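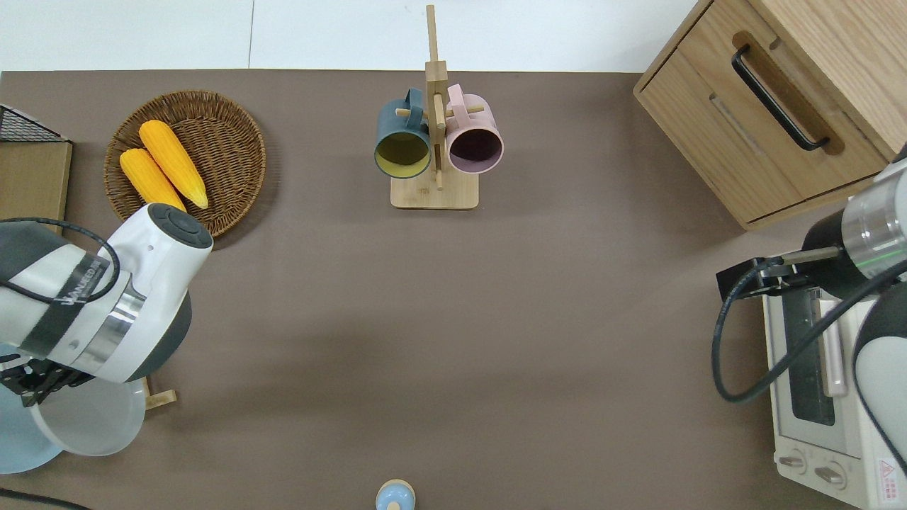

Second pair of arms gets the go-ahead at Andell, and I get a spreadsheet

Well, it went through! The equipment request I've been grumbling about in this column since before the holidays was approved in February, and Andell is getting a second two-armed kitchen station to go next to the one we have now. If you've walked past our bench lately you know the setup: a toaster oven, a mug tree, corn in a wicker basket, and two arms reaching in over the lot.

I sat down with Vija Lukoševičius, who runs the lab budget and has the patience of a saint, to find out what we're getting and when. The short version is that we're buying one more pair of arms from Tramell, the same model we already run, plus 13 spare gripper fingers and a real service plan this time. The longer version took us most of an afternoon and two pots of coffee.

We did look at other options. Briem sent a quote that came in lower on the arms themselves, and I'll admit I was tempted. But their grippers use a different mount, so we'd have been keeping two sets of spares and two sets of training notes, and Vija had that worked out on paper before I'd finished reading the first page. She put it to me like this: "The arm is the cheap part. It's everything you hang off it for the next five years." So Tramell it was.

The service plan covers three years. We skipped it last time to save money, and then spent what we'd saved (and then some) on one wrist joint and the shipping. I signed off on that decision myself, so no finger pointing from me.

What surprised me was how much of the budget goes to plain old household stuff. We have a line for dishes, a line for baskets and bowls, and a line for small appliances. The second station needs its own toaster oven and its own cabinet with a drawer, and we want them to match the first one closely enough that a task set up on one bench can be run on the other. I've been told to stop buying mugs one at a time on my lunch break and to put in a proper order like an adult. Fair enough – but I do have a good eye for mugs.

Cables are in there too. Vija has set aside money for longer runs and some decent clips, and whoever draws up the new table gets to decide where it all goes. If you have opinions on table height, send them to me now, before the order goes to Verkutlow, the shop that's building it. They need the final drawing before they'll give us a delivery date, and they were pretty firm about that when I called.

Power is the one piece still open. Facilities wants to look at the circuit on that wall before we plug in another oven and two more arms, and there may be an electrician's bill that isn't in the total yet. Vija is holding back a bit of the supplies money to cover it. If it comes in under, the leftover goes to a second set of dishes.

Requests for the shared parts order go to Vija by email, with a part number please.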